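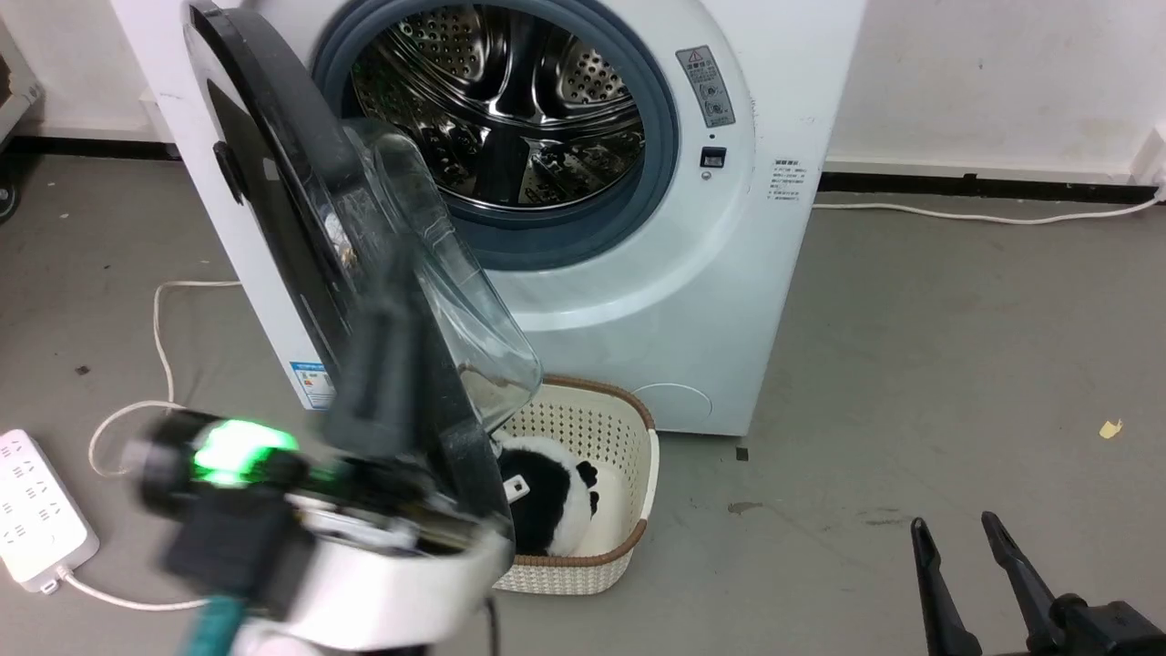
Prusham Court Tenants' Association, minutes, 9 Feb 2021. Kadir Karabulut took the chair and the December minutes were approved with one spelling fixed. The laundry fund stands at $3000. Members agreed to put a card by each machine asking people to leave the door swung open after a wash, to air the drum and the rubber gasket. Baysal will print the cards.

Parking. Holito wants $60 a month per space, up from $40. Kadir will ask for the old rate through summer. More than 15 households have signed the letter. 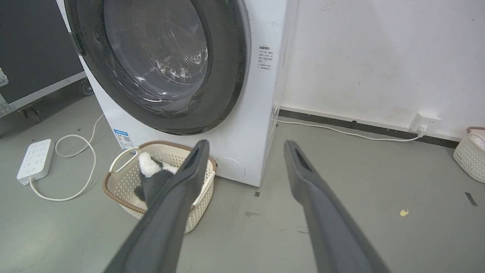
Repairs. Pukico has the contract for the stairwell lights and will start on the north side. The back gate still sticks. On the laundry, it was asked who clears the filters. The round cover low on the right of the front is the one to open, and tenants should put a towel down first. Kadir will add this to the house rules.

Bike room keys: carried over.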